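Scratched metal bin with flaking coating: recoat, line, or leave alone?

Posted by Reet Rozīte
January 25, 2026
Viewed 113 times

We use a large open-top metal bin for mixed light goods, mostly packets and small plastic toys. The floor of it is covered in fine scratches and cloudy scuffs. The scratches do not bother me. The sloping panel under the back wall does, as it has a whitish patch that is flaking along its lower edge, and the flakes collect in the gap behind the panel.

I have vacuumed the gap twice with a crevice nozzle and more debris shows up within 10 days or so. The bin came second-hand from a site in Trudow and I have no paperwork for it. I do not know whether the white layer is paint, old adhesive or something else.
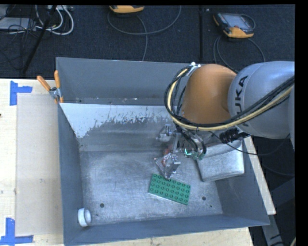
Bin interior from above, with the white patch on the sloping panel and a packet at the edge of a toy plate.

What I want to know is whether I can scrape the patch and leave the metal bare, or whether the whole interior needs to be stripped. I would also take advice on a floor liner. Goods are packaged, so food contact is not an issue. The room is heated and dry all year.

3 replies

Markos Nikolaidis

Find out what the white layer is before you scrape it. If it could be old paint, use a lead test kit first and do not dry-sand until you have a negative result. Take the sample from the lower edge, where it is already lifting.

If the test is clear, proceed in this order. Empty the bin. Lift the loose material with a plastic scraper held almost flat. Put a drop of warm water with dish soap on what remains and wait a few minutes. Residue that softens and smears is probably a water-based adhesive, and a damp cloth will take most of it. If it stays hard, treat it as paint and feather the edge with a fine abrasive pad until you cannot feel a step with a fingernail.

Bare metal in a heated, dry room may be fine, depending on what the metal is. Try a magnet. If it sticks and the surface is not galvanized, degrease it and apply one thin coat of metal primer. Stripping the whole interior is not worth the labor for one patch.

Clean the gap last, or you will do it twice. Once it is clean, close it with removable foam cord pushed in from above. Do not use silicone. You will want to get in there again.

Manolis Karamanlidis

we had one like this at Kolberg, just taped over it. lasted until February then the tape came up and took more of the white stuff with it. so dont do that

Laimutė Toom

I agree with Markos on the order of work. On the liner: use a plain ribbed rubber mat, 3 mm or thereabouts, cut slightly undersize so that it lies flat against all four sides. Foam mats tear at the corners and produce crumbs of their own. Glossy vinyl is easy to wipe but thin packets cling to it and are hard to pick up.

Do not glue the mat down. Lift it when you clean and wipe underneath. Ours came as an offcut from Hikedow and cost 32 including delivery.

Reet Rozīte

Thank you. The magnet sticks. I have ordered a test kit and will leave the patch alone until it arrives. Laimutė, did you round the corners of the mat or cut them square?

Laimutė Toom

Square, then trimmed with scissors after a test fit.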